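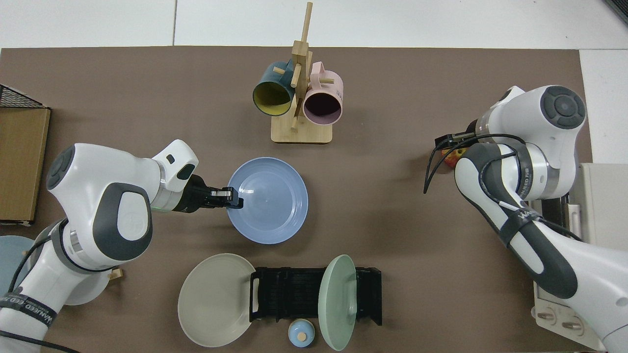
Two arms over the mat, left gripper on the rim of the blue plate

Second arm now or spare parts first?
Posted by Kam-wah Fu, 12/14/20

We have a two-arm table setup for dish handling: plates, a drying rack, a mug tree. I have to put in a budget for a second table at our Hestcombe site. Virkonis quoted 1,087 per gripper, and the arms are a separate line. My manager wants to buy one arm for the new table and add the other next year. Has anyone split it like that? Also not sure how many spare grippers to ask for.

Chin-lung Fang
Depends on what the second table is for. If it only moves plates into a rack, one arm is fine to start. If you want one arm to hold and the other to place, buy both together. We added ours later and had to redo the mounting and the cable runs, and the labor wasn't in anybody's budget.
For spares I would ask for 3 sets of fingers and one whole gripper. Fingers wear out first. Put about 200 aside for straps and cable extensions — they never make it onto the quote. Get the lead time in writing too. Our November order took 72 days.

Tulema
just get two

Lu
Agree on the fingers. Check that the new gripper opens wide enough for your mug handles and plate rims before you sign. Ask if they will lend you one for a week. And budget for dishes, you will break some.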